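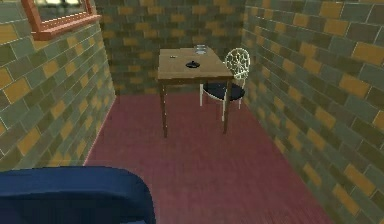

The back room, brick on three sides.

My aunt left me the shop in February, and with it 2370 teacups, give or take none, because she'd written the number on the inside of the pantry door and underlined it twice.

I should say I'm not a teacup person. I drink out of a travel mug I got free from Grindo when I changed my phone plan, and the lid's been missing so long I've stopped looking in the dishwasher for it. But Aunt Bea had run Farkas Fine China on the main street of Velton since before I could walk (Farkas was the bloke before her, she never changed the sign, too dear), and there wasn't anyone else to leave it to. My cousin got the boat. I did ask if he wanted to swap.

So there I was with a ring of keys and a letter from Albertina Arruda, who'd been Bea's solicitor and also, I gathered, her card partner. The letter said the usual things and then, right at the bottom, in pen: Don't sell the big vase to Thulani, whatever he offers.

I hadn't met any Thulani. I hadn't noticed a big vase either, to be fair, I'd only got as far as the gravy boats.

He came in on my second morning, a bit after nine, shaking the rain off his hat onto the mat like he'd done it a hundred times. Tall, grey moustache, lovely coat.

"You're the niece," he said. "I'm sorry about Beatrice. I'm Thulani Shezi. I'll give you 600 for the vase."

"Which vase?" I said, and he looked at me as if I'd asked him which moon. 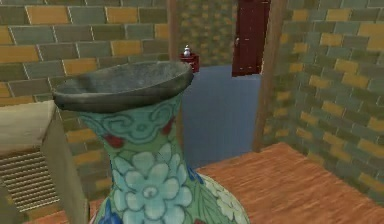 The vase, blue flower and all.

Well, once he'd pointed it out I felt a right dill. I'd been hanging my cardigan on it. It had a big blue flower on its belly and curly clouds round the neck, with a spot of red on either side, like it had been caught out fibbing and gone pink in the cheeks. I'm no expert but I liked it straight off. I moved the cardigan.

"It's not for sale," I said.

"Good," said Thulani, and he put his hat back on. "Same time tomorrow, then."

And he did come back, the very next morning, same coat, same hat, same 600 dollars. I said no again and he asked if there was any tea going. There was, as it happens, and I had 2370 things to put it in, so we sat down behind the counter and he told me which of the cups were worth having and which ones Bea had bought at a garage sale in Plondadov after two shandies. He knew the place better than I did. He knew the till drawer stuck and you had to give it a bump with your hip. He knew where she kept the good biscuits, behind the fish platters, and I'm sorry to say we finished them.

After a week of this I rang Albertina.

"He keeps asking for the vase," I said. "And I keep saying no. How long does he go on for?"

"Eleven years, so far," she said. I could hear her stirring something. "He started at forty dollars. Your aunt put him up to 600 herself, she said it was embarrassing."

"But does he even want it?"

"Darl, he's got a one-bedroom flat and a cat. Where would he put it?"

I stood there with the phone on my shoulder, looking across at the vase, and I thought about Bea opening up every morning at nine and filling the kettle for two. She never mentioned him to me, not once, not at Christmas or on the phone or anything. She'd told me about her knee. She'd told me a great deal about her knee.

I'd had an offer on the building by then, I haven't said that yet. A nice enough young couple who wanted to do smoothies. They'd given me till the end of the month, and I'd got as far as reading the contract in the bath and dropping page 4 in the water.

The next morning it was bucketing down and he was late. Nine o'clock, twenty past, quarter to ten. I dusted the soup tureens. I went out on the step and looked up the street and came back in and dusted them again, and I was working out whether I was allowed to ring Albertina about a man I'd known for eight days when the door went.

"Bus," he said, dripping. "I'll give you 600 for the vase."

"Not a chance," I said. "Your tea's gone cold, I'll make another."

I rang the smoothie people that afternoon. They were very decent about it. Then I went down the road and bought biscuits, the good ones, and put them behind the fish platters.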